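Trenley Reading Room Changes Shelving Rules for Shared Cabinets

The reading room at Trenley will move to a fixed-position shelving plan in May, ending a practice under which returned books and folders were placed in whichever cubby had space. The plan covers the low open cabinets along the wall and applies to books, document folders, framed pictures and desk supplies.

Kipchumba Shemweta, the building's records manager, wrote the plan after a check of the loan log against the shelves. The check covered 98 items. Of those, 23 were in a different cubby from the one written in the log, and most of the misplaced items were thin folders that had been laid flat under or behind something else.

Under the old practice, a folder could go back flat, upright or leaning, and a picture could share a cubby with papers. The new plan assigns one class of item to each cubby and one position to each class. Gray woodgrain units with red-brown interiors, the type used throughout the room, will keep their present locations against the wall.

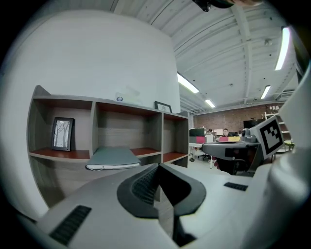
Which items have to stand upright under the new plan?

Bound books and stiff-cover folders stand upright with the spine facing out. Soft folders and loose-leaf notebooks may lie flat, one to a cubby, with the closed edge toward the front.

Small framed pictures are treated separately. The plan allows them on the cabinet top or in a cubby reserved for them, and it no longer permits a picture in front of books. Shemweta said the frames had caused more trouble than their size suggested.

"People lift the frame out to reach the book, and then the frame goes down wherever there is a flat surface," he said. "The next person moves it again."

Items for general use, such as tissues, pens and tape, stay on the cabinet top. The back of the top must be left clear enough for the surface to be wiped on Thursday, when the room closes early. Cords are to be taken out of the cubbies entirely and kept in the supply drawer by the door.

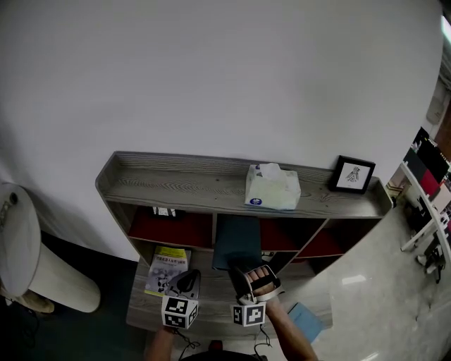

Labels will go on the underside of each cubby's top edge, where they can be read from a chair but do not show from across the room. Each label carries a row letter, a position number and a one-word class name. The labels come from Greltura, a local print shop that also makes the room's loan cards. An order of 60 labels has been placed, enough for every cubby and a small reserve.

The plan also sets a limit on how full a cubby may be. Books should come out with one hand without dragging the next one along. Where a row is too loose to hold itself up, the last book is laid on its side against the others to act as a stop. Metal bookends were considered and dropped after a trial in the Nzioka annex, where the base plates scratched the shelf surface.

Tumaini Muriithi ran that trial and will supervise the changeover. She said the work would be done one cabinet at a time, with everything removed, dusted and sorted on a table before any of it goes back.

"Sorting inside the cabinet is slower," Muriithi said. "You end up handling each book three times."

The sequence is written on a single sheet. Large books go in first, at the bottom. Folders follow, sorted by cover color and then by date. Small hardcover books go into the upper row, and pictures are placed last. Any item without a loan number is set aside and entered in the log before it is shelved.

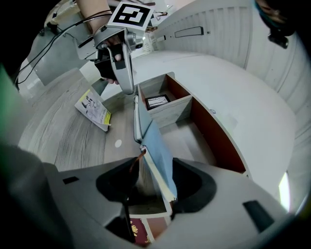
Cover color was kept as a sorting key at the request of regular users, many of whom ask for a folder by its color and do not know its number. Shemweta had proposed numbers alone. The final version uses both, with the number on the spine and the color recorded in a new column of the log.

Muriithi expects the changeover to take 17 working hours, spread over several mornings before the room opens. Loans will continue during the work, but items from a cabinet being sorted will have to be requested at the desk. Returns should be left on the desk and not put back on the shelves until the labels are up.

The annex will follow once the main room is finished. Its cabinets are a deeper model, supplied by Daler, and can hold two rows of small books in one cubby. The plan does not allow double rows, so part of the annex stock will have to move to storage. A list of those titles is being prepared and will be posted at the desk.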